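Subject: Re: [gripper-build] Finger spacing and the Simow servo
Date: 23/04/2024

On the list, the Trondeo subgroup wrote:

> We printed the second pair of fingers with the same file as in February and
> the gap at full open still comes out narrower than the drawing. Is the
> drawing wrong or the linkage? We have not touched the servo limits. Also,
> does anyone have the current screw length for the finger blocks? The parts
> sheet lists two.

The drawing is correct. The linkage file was changed after the February print and the sheet was not updated to match. Take revision 57 of the linkage, not 40, and leave the finger file alone. The holes line up with either revision, so the mistake does not show until you measure the opening.

Screw length: use the shorter of the two entries. The longer one was for the Ansah mount we dropped. I have struck it out on the sheet.

On the servo limits, please do not widen them in software to make up the difference. The Simow unit will go past the stop if told to, and the arm takes the load at the pivot. Set the limits again from scratch once the new linkage is on, fingers fully closed first, then fully open.

For the recording task, the log in the Mimex folder now holds 547 entries. Twenty of them have no start marker and will be left out of the training split unless the subgroup that made them can supply the times. Start each run with the fingers open over the bare tabletop and wait for the tone before moving. Several runs begin with the fingers already closing, and the script reads those as having no approach phase.

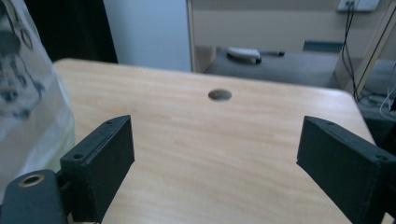
Student Robotics Club, Manipulation Group

Use the spacing in the picture as the open position: one finger to each side, with the round hole in the tabletop in view between them. Both blocks should sit with the screw holes on the top face. If yours are on the underside, the pair has been swapped left for right.

Replies to the list please, not to me. The corrected parts sheet is in the usual place.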